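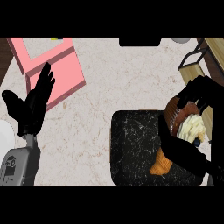 *Figure 1. Simulated arms over a marble countertop, with a pink tray at upper left.*

## Does writing about a loss help, or does it just pass the time?

Vitória Abreu and Amirul Kwok, with Oda Sjöberg (interviews)

We picked this topic because every pamphlet we collected in February told bereaved people to keep a journal, and none of them said why. Two of us had been given that advice ourselves. One of us filled four pages and quit.

### What we did

We asked adults who had lost a parent, partner or sibling to write for 2 weeks. One group wrote about the person who died. The other wrote about their day: meals, errands, weather. Both groups filled in the same short mood form before and after. Frøydis Fagerlund, who runs the evening bereavement circle at Ojeda, let us recruit there, and the rest came through a notice at the Kolau library.

In total we typed up 2627 lines of writing. The longest single entry was 900 words and was mostly about a boat.

### What we found

Both groups felt slightly better at the end. The group writing about errands improved as much as the group writing about grief, which is awkward for the pamphlets. It is also awkward for us, as we had no group that wrote nothing. People may simply feel a bit better after two weeks, or after someone pays attention to them.

Several people told Oda they disliked the task. One man said he already thought about his wife all day and did not need homework on it. A woman in the errands group said she liked having a reason to sit down after dinner — she kept going after we stopped collecting.

### Problems

Our mood form was short and we wrote it ourselves. People who come to a circle are already looking for help, so they may not be like people who stay home. Three dropped out of the grief group and none out of the other, and we did not ask why. We should have.

Our adviser, Abundio Palacios, thinks we are too hard on journaling. He may be right, but our numbers don't back him up. We would not tell anyone to stop. We would drop the word "proven" from the pamphlet, and we have written to the publisher to ask where it came from. No reply yet.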